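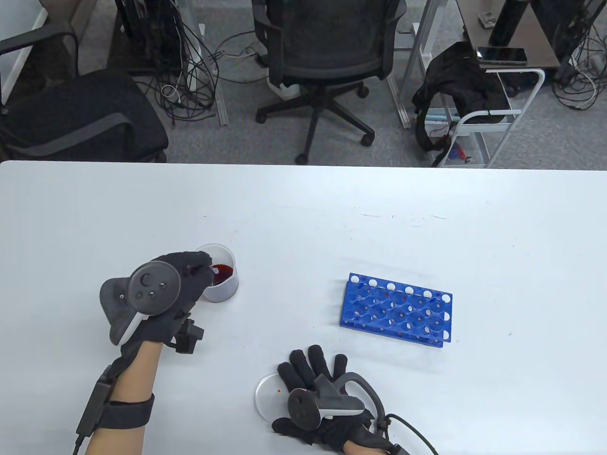 Kastgate Teaching Laboratory > Staff Diary > April

Monday, 4:20 p.m.

The afternoon was given to bench preparation for the Caldeira course. The temporary bench in the Cleltham office remains in use until the wet room is returned to us, and the usual rules for a shared floor apply: one tray of liquids out at a time, and chairs kept back from the table.

The red practice liquid was made up from batch 3424 and poured into small clear cups. The color is stronger than last month's, which the instructors had requested. It does mark a white surface quickly, and the table is to be wiped between exercises as well as at the end of the day.

Blue racks are to be rinsed through every hole and left upside down overnight. Petri dish lids should be checked on both faces before they go back in the drawer – a single dried drop was the subject of two complaints in March. The Talow order for 25 replacement lids has been approved.

Course enrollment stands at 21, with 20 places confirmed. The remaining applicant has been asked to reply by Friday.

The carpet under the bench is still without a mat. Facilities has been reminded in writing. Gloves, black, medium: one box left.

2 comments | 3 shares

Contact the Laboratory Office | © Kastgate Teaching Laboratory | Back to top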